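Notebooks > Lab diary > April

April, late, kitchen table

I have been grinning since four in the afternoon and my tea has gone cold twice, so I'm going to get this down before I sleep.

The grip model works on plush! Well, it works better than the old one on plush, and Bautista would make me say it that way, but I watched 120 trials go by and I know what I saw. The old controller (we still call it Wetov, after the first code branch) treats anything soft as if it were a solid thing with a bad surface. It closes until the fingertips read enough pressure, and with stuffing that moment comes far too late, so you get a fistful of toy and a hand that thinks it has barely touched anything. Bisach looks at how fast the pressure is rising instead of how high it is. When the slope changes, it stops closing. I can explain it in one breath, and it took us all winter.

Lleucu wanted the comparison to be fair, so both versions got the same toy, the same table and the same two arms, with the order shuffled by a script none of us could peek at. A trial counts as a hold if the plush stays in the fingers for 6 seconds while the other hand moves to its next pose. I argued for longer. She said longer would only test the motors, and she was right, annoyingly.

The lavender bunny is the hardest object in our whole set. The ears are so long and floppy that they drag the head around whenever you pull a paw, and the fur is thick enough that the fingertips meet fluff well before they meet anything firm. Stavros thinks we should have started with the beanbag. I love the bunny and would have started with the bunny every time.

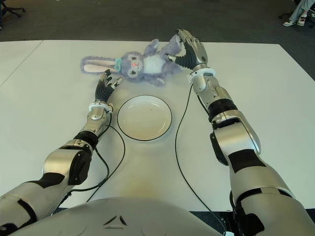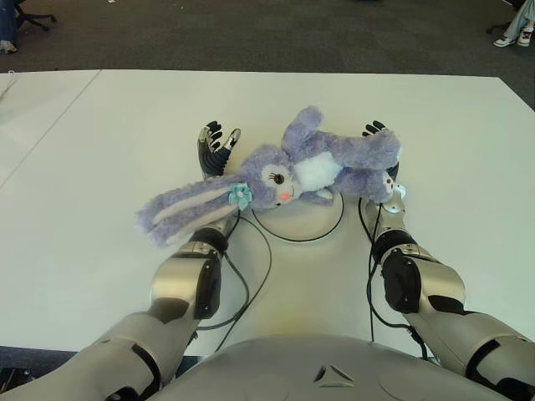
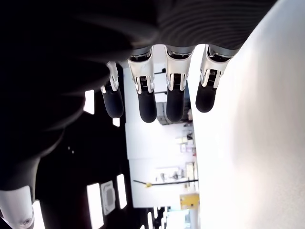

What the numbers said

We did 100 trials yesterday as a warm-up to settle the thresholds, and those don't count. The 120 today do. Bisach held more often than Wetov in every block, including the last one, when the hands had been running long enough that I expected drift. Ayuba has the per-block table and is redoing the intervals tonight with a method he trusts more, so I'm not writing percentages in here until he's happy with them. I did that in February and had to cross out half a page.

The part I keep thinking about is the paws. Pinching a paw between thumb and fingers used to be our worst grasp by a long way. There isn't much to hold and the plush folds out from under you. With the slope rule it was nearly as good as taking the body between both hands. I had predicted the opposite! I had even written the prediction on the whiteboard, and Borislav drew a box around it after lunch and put the time next to it.

Where it still fails: the ears. If a finger lands on one lying flat, the slope changes when it squashes the ear against the table, and the controller decides it has found the toy. The hand lifts and brings nothing with it. I think we can catch that by checking the height of the fingertip against the tabletop before we believe the slope. Lleucu thinks it needs a second small nudge sideways. We'll try mine first because it's ten lines of code.

Also noticed that the threshold we settled yesterday, 177 in raw sensor units, is probably tied to this fur. A smoother toy will want a different one. I'd like it to find its own value in the first few squeezes, and that could be the next month's work, or the whole summer's.

For tomorrow

Copy the logs off the arm computer before anybody restarts it.
Ask Ayuba about block three.
Fingertip height check, then rerun the ear cases only.
Brush the bunny.
Write to Angelovski about the spare fingertip pads.

Going to bed. I keep closing my own hand on the sofa cushion and trying to feel where the slope changes.

Comments

Stavros Delić
I stand by the beanbag. But the paw result is lovely and I'm glad I was in the room for it.

flulance_reader
Does the slope rule care how fast the hand closes? We tried something similar on foam and had to fix the speed or it fell apart.

Reply from the author
Yes, very much! Closing speed is fixed for all of these. Varying it is on the list, after the ears.

Borislav Vasić
The box on the whiteboard stays.

Questions about the diary: use the contact form | © the authors of Notebooks | Back to top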